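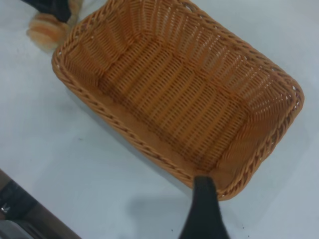 May 2019, notebook, basket trials

Started today with the tan basket from Ledesma, before the bread rolls and the cloths go in. I want to write down what I know of it now, so we can compare later with the Gumon one.

The weave is tight, over and under, and the walls have ribs going up. I think the material is synthetic, but the delivery paper says only "woven basket, honey". I wrote to Clandarow to ask and I wait for the answer. The rim is braided like a rope and a little darker than the rest. I like this rim, it is comfortable for the hand. In the floor there are many small long gaps, and I am worried about crumbs. Also under the rim of the long wall the light comes through in small points.

Weight on our scale: 420 g. I weighed it two times, same result both times. The Gumon basket was 195 g, but it is a smaller size, so please do not compare directly.

Load test, first part. I put in bags of rice, one after another, up to 10 kg, and left them 400 minutes. After this I took out the bags and measured the long side in the middle. The difference was too small for our ruler. Next time I will use the caliper from the other room, if it is back.

Crumb test is not done yet. My idea is to use dry bread, crushed, and to shake the basket over dark paper. Then one time more with the cotton cloth inside. If the cloth stops everything, the gaps are not a problem for the table service, only for the storage.

Cleaning: brush first, then damp cloth. Please do not put it under the tap before we know the material -- I had this problem in December with the Limuditz sample, and the corners never came back to the right form.

Open points:
- answer from Clandarow about the material
- corners: check the bend at the short end after the second load
- label for the bottom, the old tape does not hold on the weave
- second basket of the same kind, to order or not?

The rice bags are back on the lower shelf.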